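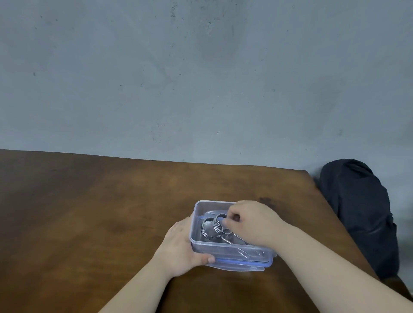 # What Is a Wire Puzzle?

A wire puzzle is a small puzzle made of bent metal. Most have two parts that are hooked together. Your job is to get them apart and then hook them back up again.

It looks as if the only way to do it is to pull hard. Pulling does not help. Every wire puzzle has a gap somewhere, and one part has to slide through that gap at just the right angle. If you are forcing it, you are in the wrong spot.

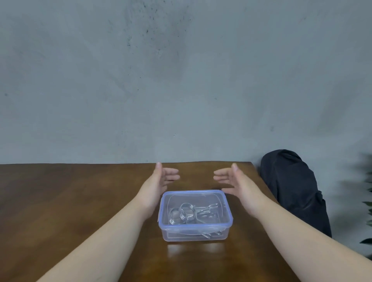 **Eskil Westerberg**
*Puzzle club leader, Moltier*

## Rings, loops and coils

The shapes do different jobs. A ring is often the part you take off. A loop is a place where another wire can pass through. A coil is wire wound around and around, and a piece may have to travel along every turn before it comes free.

## Try it

1. Turn the puzzle over slowly and look for gaps.
2. Move one part and hold the other still.
3. If you get stuck, go back to the start.
4. After 18 minutes, take a break.

## Keeping the pieces together

Wire pieces tangle easily. A clear plastic box is a good place for them, and you can see what is inside. Before you tip them out, lift them gently and find which wires are really linked. Some are only resting on each other.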